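How to prepare and file a reply affidavit in a civil application

A reply affidavit answers the evidence filed by the other side. It is confined to matters raised in that evidence. New grounds belong in a supplementary affidavit, for which leave is usually required. The steps below assume a written application with a fixed hearing date and a self-represented respondent. Check the rules of your own court for form numbers and time limits before relying on any of them.

1. Read the affidavit in support

Mark each paragraph as admitted, denied or outside your knowledge. Paragraphs that contain argument or opinion can be noted as such without a factual answer. Keep the original numbering. A judge reading paragraph 9 of your reply will want to know which paragraph it answers.

2. Draft in the first person

State your full name, occupation and address for service. Set out one fact per paragraph. Where a fact comes from another person, name the source and state that you believe it to be true. In Mabaso v. Plokato, used as the practice file in this series, the respondent's first draft ran to 143 paragraphs, and most of them repeated submissions already made in the factum. The revised draft had 40.
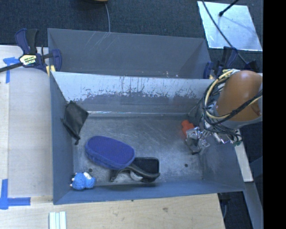

Reading time: 9 minutes (full series)

3. Mark the exhibits

Letter exhibits in the order they are first mentioned. Each one needs a certificate signed by the person who takes the oath, on its face or on a cover sheet. Emails should be exhibited as complete chains, oldest message last. Do not annotate or highlight a copy unless the original carries the same marks.

4. Swear or affirm

Take the unsigned affidavit and all exhibits to a commissioner for oaths. Initial any handwritten alteration and have the commissioner do the same. Do not sign beforehand.

5. Serve, then file

Serve every party at the address for service on the court record. If the last day falls on a weekend, check whether your rules extend it to Monday. File the affidavit with proof of service and keep a stamped copy for the hearing.

Text by Pieter Masilela. The next part covers cross-examination on an affidavit.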